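**Teaching by hand: what did the demos buy us?**

May 2019

Plenalia's pitch to our members was a simple one. Steer the arm through a job by remote control, save the run, do it again, and eventually the software picks up the knack. The crew at Lellby have now logged 1,252 demonstrations, and I went along hoping to be won over. I wasn't, quite.

Macario Tapia did most of the steering while I watched. He's patient and he's good at it, but he'd be the first to admit that he slows right down once the gripper gets near a bracket or a screw head. So the robot is learning from a skilled tradesman at his most hesitant. Plenalia calls this "rich data". I'd call it a bloke squinting at a monitor.
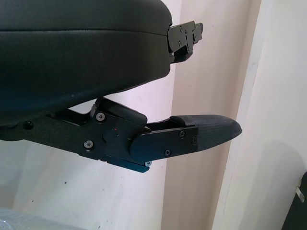
**WORKSHOP & AUTOMATION**

Black plates over black plates, under a black cushion, with a few small screw heads to catch the light. The wrist camera gives Macario that much to work with, and depth is mostly guesswork. He'd rather take hold of the arm and guide it by hand, and so would I, but only 436 of the saved runs were done that way.

Of the whole lot, 322 have been thrown out as unusable. Sturnora, who run the training side, say that's normal. Maybe so, but our members are paying for those hours too.

The second block of sessions starts once the budget is signed off. I've asked for the arm's unassisted results first, failures included, and will print them in the next issue if they turn up.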